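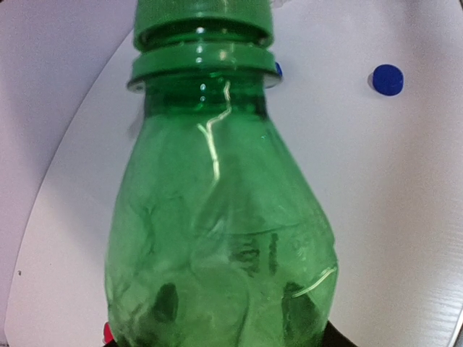
Uncapping task – bottle set for the club bench

zurcher_e
Posting the plan so we can settle it before August. Task is bimanual: left arm holds, right arm takes the cap. Mixed bottles, mixed cap colors. Budget is 30 episodes per bottle type. Wrist cameras on, fixed camera on. Comments on the set, please.

pelletgrip
Drop the crumpled PET. The wall gives under the jaws and the cap axis moves with it. Use rigid bottles for the first round and add soft ones later.

zurcher_e
Disagree. The Grullden rules say household bottles. A policy trained on rigid stock will have to be retrained anyway. 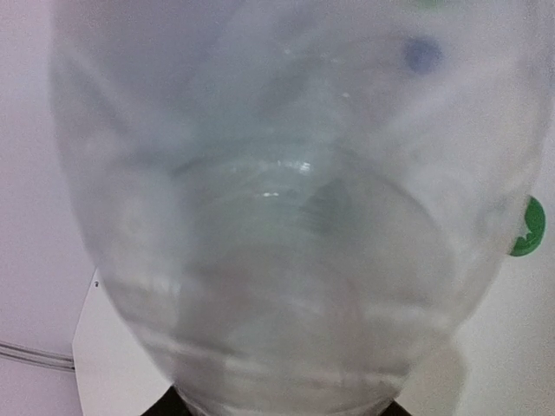 My bigger concern is clear plastic in the wrist view. Up close there is very little edge to work with apart from the ridges and highlights. I would weight the fixed camera higher for the approach and use the wrist only for the final 2 cm.

nodal7
We tried that weighting at Stitinitz and lost cap alignment. Keep both views at full weight and randomize the lighting.

pelletgrip
Agree with nodal7 on the cameras. Still disagree on the bottles.

zurcher_e
Fine, both views stay. For bottle pose, I want the held one near horizontal with the neck toward the center of the table.

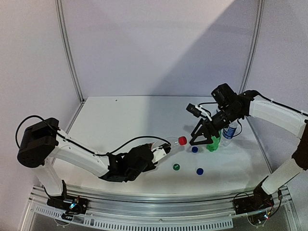

Loose caps stay on the table as distractors. Grip force starts at 9 N, and we step down if the wall buckles.

pelletgrip
Start at 7.

nodal7
Seconded. Log the servo current too.

zurcher_e
OK, 7 N. Config goes in the Tillell folder tonight.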